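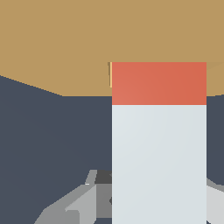 November, late evening

I write in English again, because Mrs Engelbrecht says it will help me more than any grammar book. She is my host mother, and also a retired teacher, so I obey.

It was a long day. The bus from Stikley to Grevell was full, and I stood the whole way beside a boy from my year who wanted to know if Argentina has winter. I explained that it has, only in July. He thought about this until we reached the school gate, and then he asked if we have Christmas in July also. I said no, we have it in the heat, and my grandmother still makes a hot dinner. I think he will tell this to everybody.

In the first lesson I had history. I still cannot follow when two people speak at the same time, but when the teacher speaks alone I understand nearly all. I wrote down 9 new words, and I used one of them ("reluctant") at lunch. It was correct, I believe, as nobody laughed.

After lunch I had my meeting with the coordinator about changing subjects. I was nervous and had prepared the sentences on a paper. At the beginning I chose chemistry, since my school at home wants it for the certificate, but here it is in the same hour as drama, and drama is the lesson I want most. She was kind. She said that my home school must agree in writing, and that there is a form for it, number 513. I do not know what the other forms are for. I must send it to my mother tonight so she can sign and take it to the director. If they answer before the end of the month, I can begin drama and do chemistry with the evening group.

I am a little afraid that the director will say no. He is a man who likes things to stay as they were agreed.

Later I went with the orchestra to try the hall for the winter concert. I play second violin, at the back, next to the radiator – the best place in the room. We played the same page until I could hear it in my sleep.

At home there was soup, and a letter from Sturnora, the exchange office. They ask every student to write a text about the first 2 months, to be read by the students who come next year. It must be signed with the full name, so "Aldana Urrutia" will be at the bottom and I cannot complain too much about the rain. I would like to write that the first two weeks are the worst, and that one should not call home every night in this time. I called every night. My mother was patient, but my brother stopped coming to the telephone.

Now I must scan the form. The printer is in the cold room downstairs and I have already put on my pyjamas. Tomorrow there is a test on fractions, in which I am good in any language. I will take the early bus, and try to get a seat.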